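Progress report no. 5 – Zallbridge Repair & Reuse Days
To: Ginevra Ferri, Serra Fund
From: Nives Donati
September 19, 2023

Ginevra – sorry this is short on polish, writing it between two other deadlines. Numbers first, then the stuff you asked about on the phone, then money.

## Where we are

- Repair days held since the last report: 8
- Items through the door: 187, all logged
- New evening class (basic sewing and mending): running since June
- Tool lending shelf: open, but smaller than planned, see below

Attendance is good. Better than spring. The library hall works a lot better than the church basement did – people see us through the window and walk in with a toaster the next time. Parking is still bad. We asked the town about using the lot behind the library and got a polite maybe.

Most of what comes in is still small kitchen stuff and lamps. Then clothes, then bikes. Lamps are easy, nearly always the cord or the switch. Coffee makers are a pain and we lose more of them than we save. Ilaria now tells people that at the desk before they sit down and wait, which has cut down on the grumbling.

## Sewing class

Ilaria Barbieri is teaching it. Full every time, with a waiting list. We planned it as hems and buttons and it has drifted toward zippers, because that's what people bring. Fine by me. She wants to split it in two, one group for beginners and one for people who already own a machine and are scared of it. I'd like to try that after the winter break. Needs one more teacher, and I don't have a name yet.

Two of the machines need servicing. Modari quoted us for both and the quote is OK, will forward. Not urgent but I don't want to go into winter with them skipping stitches.

## Tool lending

Behind schedule. I'd rather say it plainly. The plan was a full shelf with a sign-out system by end of summer. What we have is half a shelf and a paper notebook. Reasons:

1. The insurance question took forever. Sohail Warraich finally got a written answer: hand tools are covered, anything with a motor is not, unless the borrower signs a separate form. We are drafting the form.
2. Donated tools needed more cleaning and sorting than we figured. A lot of duplicate screwdrivers. Almost no decent clamps.
3. The Kostix sign-out software was set up, then we lost the login when the old office laptop died. Back in now. Data was OK.

People do borrow and they do bring things back. One level is missing and I think I know who has it. The notebook is ugly but it works, and we'll keep it as a backup even once Kostix is going properly.

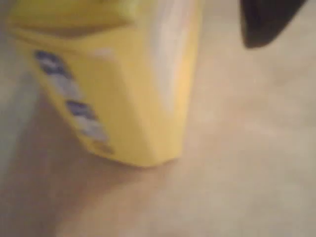

*Yellow, close up.*

Hand tools go out for two weeks, with one renewal by phone or email. We talked about deposits and decided against them for now. Sohail still thinks we should charge something for the bigger items, I think it scares off exactly the people we want. Will look at it again once there's a full season of records to argue over.

## Fixers

Guido Negri is back after his knee surgery, so we have someone for bikes again. That was the big gap over the summer. We had to send people away and I hated it. He's training a couple of teenagers on brakes and flat tires, they are quick.

Electrical is thin. If Sohail is out sick we basically can't take anything with a plug. I put up a notice at the community college and talked to the hardware store. No bites so far. If the Fund knows anyone at the other Serra projects who might lend us a person for a few sessions, please ask.

Safety training done by everyone who touches mains stuff. Certificates are in the shared folder. First aid kit restocked, fire extinguisher checked, the guy put a new tag on it.

## Money

On budget overall. A few shifts inside it:

- Hall rental came in lower, the library gave us the nonprofit rate
- Parts and consumables higher, mostly solder, fuses, thread and bike tubes
- Printing higher, becuase we redid the flyers after the move
- Travel basically zero

I'd like your OK to move what's left in travel over to parts. It's well inside the limit in the grant letter, but the letter says ask, so I'm asking. Receipts are scanned up to the end of last month. The rest are in an envelope on my desk and will be scanned this week.

Donation jar is doing better than I expected. It goes straight to parts and gets its own line in the spreadsheet, like your auditor wanted.

## Problems, open items

Storage. We get one closet at the library and it is full. Boxes of parts are currently in my garage. Not a long term answer. The library says there may be a second closet once the old periodicals move out, no date on that.

People leaving items and never picking them up. We have a shelf of these now. New rule: we call, we call again, then after 5 weeks it gets donated or stripped for parts. Sign is up at the desk and it's printed on the intake slip too.

Survey. You asked for the follow up survey, whether repaired things are still in use. We mailed it out late and replies are slow. I dont want to give you a figure off a handful of answers. It goes in the next report, with whatever we have by then.

## Next

- Finish borrower form for power tools, send to you for a look
- Kostix live at the desk, someone besides me trained on it
- Service the sewing machines
- Find at least one more electrical fixer
- School visit, if the principal ever calls back

You said you might come by in person. Please do, mornings are busiest. Tell me ahead so I can book you a parking spot out front, we get one.

Nives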